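Search the Pustamik help pages Go

White bottle smells like old fruit punch, can I save it?
Posted Jan 23, 2023 by Emivano

I love my insulated bottle (white outside, steel screw neck) but punch has been living in it since June and now plain water tastes like candy!

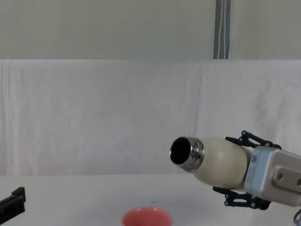

I've done dish soap twice. Is there anything stronger that's safe on steel?

Gkikas
Yes, totally savable! Spoonful of baking soda, fill with hot water, leave it overnight with the cap off. Next day pour a little into a cup and sniff.

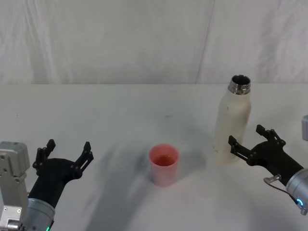 Then scrub the threads with an old toothbrush, which is where mine was hiding all the gunk. Wash the cap separately and pull the rubber ring out if it comes out.

Brerach
vinegar. works great
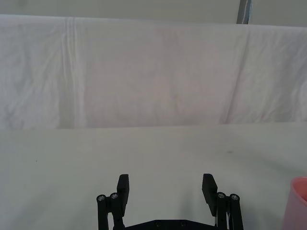
dont mix it with the baking soda and close the lid, it fizzes like crazy

Comments
Toothbrush trick is the best, thank you!!
How much vinegar?
I do half and half with water.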